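Pancombe Wrist Kit for Teaching by Demonstration

Sold by Cevau. Reviewed for the equipment pages by Bronisława Brzozowska.

Item 2494. Wrist camera, mounting bracket, cable, recording software (Lubis). Gripper sold separately. Ships from June.

What it's supposed to do

You move the arm through a job by hand or with a leader arm, the kit records what the wrist camera saw and what the joints did, and Lubis saves each try as one episode. Collect enough episodes and you have something to train on. Cevau's page says you can have a working skill "by lunch." I'd like to know what time they start.

The kit does record. I'll give it that. Camera and joint data come out on the same clock, which two cheaper kits I've used couldn't manage, and the files open without a special viewer. My doubts are about everything the sales page puts around that fact.

How many examples you need

Cevau quotes 18 episodes for a simple pick. We had 18 by midmorning, trained on them, and got an arm that was very good at reaching for the place where the part used to be. At 79 it was usable on one part, with one bin, under the same lights. Move the bin a hand's width and you're collecting again. Maybe your parts are friendlier than ours. Ask the dealer which part they used for the quoted number, and ask to see the episodes, all of them, including the ones they threw out.

Throwing out is the real work. Lubis has a "quality score" next to each episode, and I couldn't find anything in the manual saying what goes into it. It gave high marks to a fumbled grasp and low marks to a clean one that happened to be slow. Turn the column off and watch the episodes yourself. Budget time for this. The price sheet doesn't.

Mounting and view

The bracket fits most small arms with the adapter plate (extra). Before you tighten anything, run the wrist through its full travel with the preview open and look at what the camera gets at the far ends. The sales video only shows the flattering angle, straight down at a clean table. 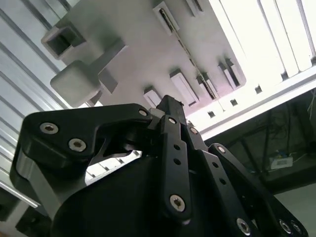
Page 18

Black links with silver screws in them take up most of that view, and past the fingertip there's a pale panel, some aluminum rail and a light fixture bright enough to wash out its own detail. A learning system will take all of it as seriously as it takes your part. Auto exposure is on by default; I'd lock it before the first episode and leave it locked. You can trim stretches like this in Lubis, but only one episode at a time. Batch trimming is in the Firniren package, a paid upgrade.

Also check

Storage: the base license keeps up to 79 episodes in a project. Past that you start a new project and merge them outside Lubis.

Labels: free text only. Agree on your wording first or you'll end up with "pick," "pick up" and "grab" as separate tasks.

Returns: unopened boxes only. Cevau will lend a demo unit if you ask twice.

Verdict

Decent recorder, optimistic brochure. Buy it if you already have a person who can spend days repeating one motion and deleting the bad ones. For a shop that wants the skill and doesn't want the collecting, I'd hold off until Cevau publishes a test on parts it didn't choose.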